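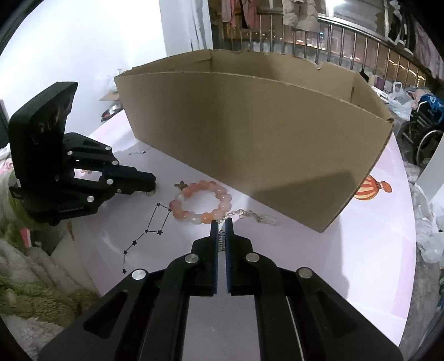
Gripper and small metal piece, over the white and pale pink tabletop.

Oltano Observing Site — Telescope and Pad Checklist
September 13, 2020

Work through the list before the first public session of the new moon period. Comments are from this round.

1. Solar filters — PASS
No pinholes against a bright lamp. The tape on the smaller filter is lifting on one side. Replace it before anyone uses it in daylight.

2. Tripod and pier bolts — PASS
All tight. The Inden mount needed a quarter turn on the azimuth bolt, same as in February.

3. Counterweight safety stop — FAIL
Missing on the Bošković reflector. The scope stays indoors until a stop is fitted. Do not use a hose clamp in its place.

4. Dew heater leads — PASS with comment
Two leads have stiff insulation near the plug. They still work, but coil them loosely.

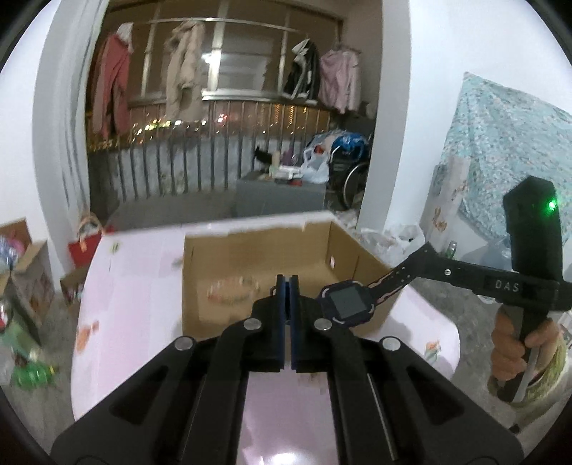 5. Power supply and extension cords — PASS
Breaker trips on test. Keep all connections off the grass. Cords that cross the path need the rubber cover, and the cover needs white tape at both ends.

6. Red lights — PASS with comment
The light by the steps is too bright for dark adaptation. One more layer of red film should do it. Leave the step edge visible.

7. Green laser pointer — PASS
Key switch works. Session leader only, and never with aircraft in view.

8. Finder alignment — not checked
Cloud. Use the radio mast if there is daylight left, or Polaris after dark. Moon sessions can go ahead without this item, but only with the finder capped.

9. Pad and ladder — FAIL
The ladder rocks on the north side of the pad. One rubber foot is worn through. Ladder is tagged out. Visitors under the height of the eyepiece use the Ploltora refractor for now.

10. Roll-off roof — PASS
Opens fully in roughly 90 seconds. Track is clean, both end stops are solid.

Recheck items 3, 8 and 9 before opening.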